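November 13, 2019

Sourdough again, or at least the test kitchen end of it. I said I'd write up the rye starter properly this time instead of leaving three words on the whiteboard, so this is for me and for whoever has the bench after me.

The Dridholm starter is back to doing what it did in August, more or less. I fed it first thing with 60 g of the dark rye and the same weight of water, stirred it with the handle of a spoon (the proper paddle has walked off again) and left it on the shelf above the oven. By lunch it had domed nicely and smelled of apples, with only a bit of that nail varnish whiff I was moaning about last month. I think the whiff was simply me leaving it too long between feeds. It went on the every-12-hours routine a fortnight ago and has been much better tempered.

The Sovomero flour is another matter. It's lovely stuff, very fine, a bit sweet, but it drinks! I started at the hydration we use for everything else and got something you could have pointed a wall with. Ended up adding another 154 g of water to the big batch, in dribbles, wetting my hands each time and folding it in. Big batch here means 2000 g of flour in total, a fifth of it rye. Next time I'd hold back some of the flour and add it at the end, it's a lot less bother than forcing water into a dough that has already made its mind up.

Salt went in after the rest, as usual. I did forget it for a good ten minutes and you could feel the difference the moment it was worked through – the dough tightened up and stopped sticking to everything I own. 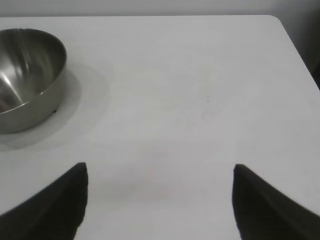

Folds every half hour after that, four lots. The first two felt hopeless and then by the third it had some spring and came away in one piece. I keep being surprised by this and I don't know why, it happens every single time. The room was on the cool side so I gave it an extra hour before shaping, going by the look of it and ignoring the clock. It wasn't doubled, but it wobbled when I nudged the tub, and there were bubbles up the sides.

Shaped it into 7 loaves. Five went in the fridge overnight for tomorrow's bake and two I proved at room temperature and baked this afternoon, partly to compare and partly because I wanted some for my tea. Those two spread more than I'd like. Good colour, decent ears on one of them, the other just sort of shrugged. Crumb fairly even and a bit tight towards the bottom, so I'd say slightly under. The flavour is mild. Nice with butter, but I wouldn't pick it out as a rye with my eyes shut.

Also tried the Messina semolina for dusting the baskets in place of rice flour. Mixed feelings. Nothing stuck at all, but it leaves a gritty crust on the base and it gets absolutely everywhere, I was still finding it in my sleeves on the bus. Going back to rice flour unless anyone feels strongly.

Oven notes: the left side is still running hot. I turned the loaves at the halfway point and the one nearest the left wall was nearly a shade too dark even so. If you're baking before it gets looked at, keep to the right and drop it ten degrees once the steam's out.

To do:
– bake the five cold ones first thing, straight from the fridge
– try a third rye and see if it still holds its shape
– order more of the dark rye from Sullwood, we're on the last bag
– find the paddle

Starter's been fed and is back on the shelf. Please don't put the lid on tight.

Sullwood Bakery Workshop notebook | Contact the workshop | © 2019 | Back to top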